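## Reading a psalm slowly

Pick a short psalm and give it 24 minutes, with your phone in another room. Read it aloud once at your normal speed, then again at half that.

On the third reading, stop at any word that holds you – even a dull one – and write it down. Stay with it until your mind wanders, then go back to the verse.
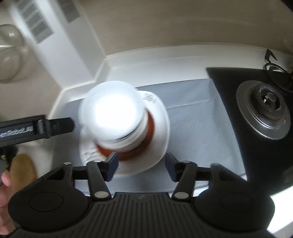 Birthe Snorradóttir writes that she gets nothing from the third reading and prays straight after the second. That works too. Keep the word you wrote down and start from it tomorrow.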